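Home | Setup | Teaching | Maintenance | Support

Section 4. Teaching a Task by Remote Control

Use this section to record a kitchen task with the Ondent two-arm base and the Meltow hand controllers. Complete the arm calibration in Section 3 first.

4.1 Before you record

1. Park the base so both grippers can reach the work without the arms going fully straight.
2. Lock the wheels.
3. Put on the headset and check that both grippers show in the head view.
4. Hold both triggers until the arms wake and match your hands.

CAUTION: Keep people and pets out of reach of the arms while the controllers are live. The stop button on the base works at all times.

4.2 Working near an open refrigerator

Open the door all the way before you start a run. A half-open door can swing back into an arm, and the arm will not sense it until contact. Look low as well as straight ahead — racks, cords and door edges near the floor are easy to miss in the headset.
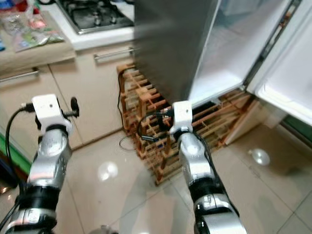 Figure 4-2. Head view with the refrigerator door open and a wooden wine rack by its base. Both grippers are in view.

5. Move one arm at a time until you are clear of the door.
6. Press Record. Wait for the tone, then begin.
7. Work at a steady pace. Short pauses are fine, but a pause of over 11 seconds ends the run.
8. Bring both arms back to the start pose and press Record again to save.

Note: Glare from shiny floor tiles can upset the depth reading. Dim the overhead lights if the display shows code 119.

4.3 Keeping or deleting a run

Play each run back in Amura before recording the next one. Delete any run in which a gripper left the head view or a cable caught — code 164 marks a cable pull. The base stores up to 2,000 runs. Move older ones to a Ghumman drive from the Storage menu.

Contact Ondent Support | Copyright Ondent | Back to top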